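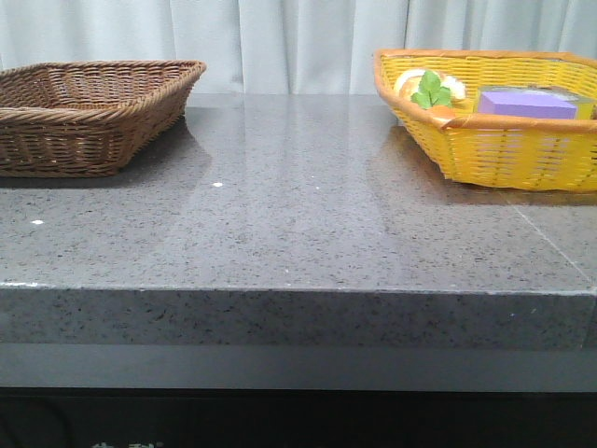 The two baskets on the counter, brown one on the left, yellow one on the right

Search the help pages Search Go

Wicker baskets on a stone counter - how do I keep them clean, and will they scratch it?

Rin Yagi

Hi all! We moved in March and the kitchen came with a dark gray speckled counter, really shiny, and I have no idea if it's granite or quartz (the landlord says "stone" and leaves it at that). I've got two wicker baskets I want to keep out on it. The yellow one is my everything basket - bread, herbs, whatever comes in from the store and doesn't have a home yet. The brown one is empty right now because I can't decide what it's for.

Two things are bugging me. First, when I slide the baskets around I hear a scratchy sound and I'm scared I'm ruining the polish. Second, crumbs! They go down into the weave and stay there forever. I tried shaking the yellow one over the sink and got maybe half of them out. Can I just wash these? The yellow looks like a dye or a paint to me and I don't want it coming off on the counter or on the bread.

Also open to ideas for the brown one. My sister says fruit, my husband says mail. I do not want mail in my kitchen.

Gitau Mfaume

I've had baskets on a granite counter for years and the wicker itself has never left a mark. What scratches is grit stuck underneath, or a little staple or nail on the bottom, so flip them over and run your hand across the base before you do anything else. Mine had three staples poking out! I pushed them flat with the back of a spoon and stuck on some felt pads, the kind for chair legs. A pack of 40 from Bevow was cheap and I'm still using it up. And lift, don't slide.

For crumbs, use the vacuum with the brush end, then an old dry toothbrush for whatever's left. I wouldn't dunk either basket. Wicker that gets soaked can warp, and it takes ages to dry down in the rim where the strands are twisted. A damp cloth with a drop of dish soap is plenty, then leave it somewhere airy overnight.

To test the yellow, rub a damp white paper towel on the bottom where it won't show. If you get color on the towel, stick to dry cleaning only and put a cloth inside before any bread goes in. I line mine with a dish towel anyway and just shake that out - saves so much fuss.

One more thing, I noticed the greens are sitting right on top of the roll. If they've just been rinsed, give them their own glass of water or the crust goes soft.

I'd do onions and garlic in the brown one. They like the air.

Junpei Shimada

mine scratched but that was a metal one so idk. fruit

Takumi Iwasaki

Agree with Gitau on the felt pads, but check them now and then, the glue on mine let go after one hot summer and left a sticky patch on the counter. Warm soapy water and a plastic scraper took it off. I'd stay away from vinegar until you know what the stone is.

For the liner I cut up an old pillowcase, hemmed it (badly) and tied it to the rim with ribbon. It goes in the wash with everything else. And I vote bread in the brown one, and let the yellow be the dumping ground!

Last updated: March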